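How to get a town resolution passed (the short version)

Home > Take Action > Guides > Local resolutions

Updated 25/06/2024

Writing this fast, people keep asking. We got our peace resolution through the Mendby town council in December, second try. Here's what we'd do again.

Before you start

Find the council's rules. Usually a PDF on the town site, under Clerk. Look for: how items get on the agenda, deadline, whether residents can submit or only members. In Mendby a resident needs 2 council members to sponsor. Yours may be different, call the clerk and ask.

Read an old resolution from your own town. Any topic. Copy the layout.

Write the thing

One page. Whereas, whereas, resolved. Keep the whereas part short, ours had 11 in the first draft and people's eyes glazed over.

The "resolved" part has to ask for something. Ours asked the town to support the treaty, send a letter to our representatives, and look at where town money is invested. The last one got the most pushback. Keep it in if you can.

Get somebody who disagrees with you to read it. Fix what they trip on.

Signatures

Paper beats online for this. Council members want to see street addresses. We stood outside the Priter grocery on the north side and got 129 in one morning, more than in two weeks of email. Final total was 2,095.

Ask the store manager first. We didn't the first time, had to pack up and go home.

Clipboards, pens on strings, water. Have a line ready, ten seconds max. "Hi, do you live in town? We're asking the council to back the nuclear ban treaty." Then stop talking.

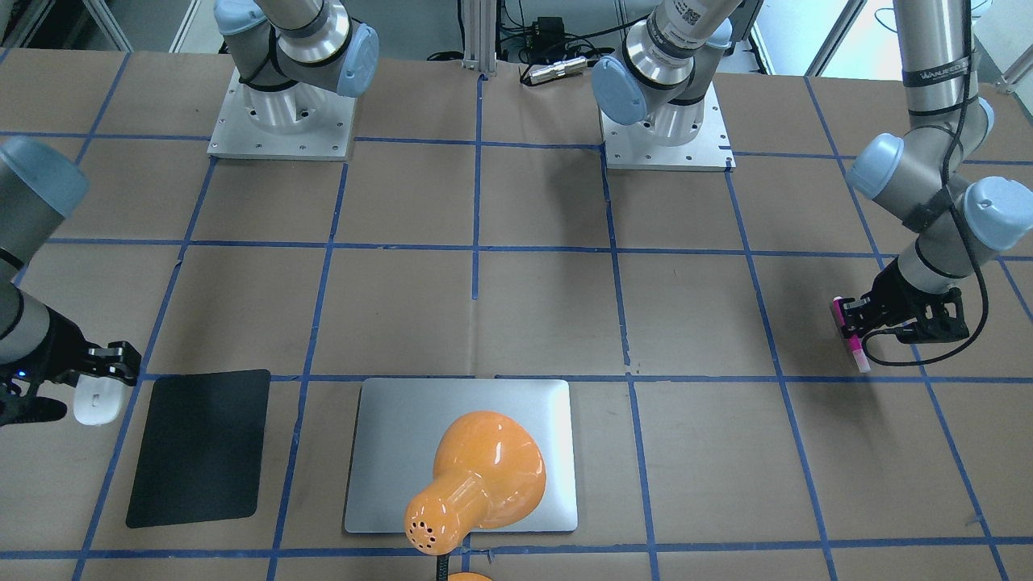
Check the sheets the same night. Cross out anyone from out of town, dont leave it for the clerk to find. Photocopy everything before you hand it in.

Meeting the council

Email each member seperately. Ask for 15 minutes. Bring one local person per meeting, ideally from their ward. Don't bring six.

Leave the draft and a one-page fact sheet. Follow up in a week. Write down who said what, you will forget.

Night of the vote

Sign up to speak early. Time limits are real, practice with a phone timer. Spread out the topics so it isn't the same speech over and over. Kids and veterans' groups both went over well with ours.

If they table it, ask on the spot for the date it comes back. Get it in the minutes.

After

Thank the yes votes. Thank the maybes too. Send the signed copy to the local paper and to neighboring towns, Kaushik is working on theirs now and started from our text.

Blank petition sheet and sample wording are on the Naka page under Downloads.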